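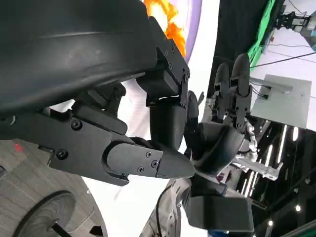 Relatório de progresso à Trasstead — organização do armazém Makori
20 de junho
Preparado por Sarahí Cuautle

O plano aprovado previa 216 caixas arrumadas e etiquetadas até ao fim deste período. Estão prontas cerca de 23, e duvido que o ritmo melhore só por alargarmos o prazo. A primeira proposta da Clakden partia do princípio de que o material chegaria separado por tipo. Chegou misturado, com guias que não batem certo com o conteúdo.

Das 12 estantes pedidas recebemos duas. O resto continua prometido, sem data que eu consiga confirmar. Entretanto as caixas fechadas ficam em paletes, o que obriga a mexer nelas outra vez mais tarde — trabalho que o orçamento não contempla.

O novo sistema de etiquetas da Plarkemia funciona no papel. Na prática, a equipa continua a escrever à mão o que a etiqueta devia dizer. Não recomendo pagar a segunda licença antes de vermos um lote completo passar por ele sem correções.

Despesas: dentro do previsto, mas em boa parte por falta de entregas. Peço que a próxima tranche fique condicionada à chegada das estantes e que a meta de novembro seja revista com a Clakden.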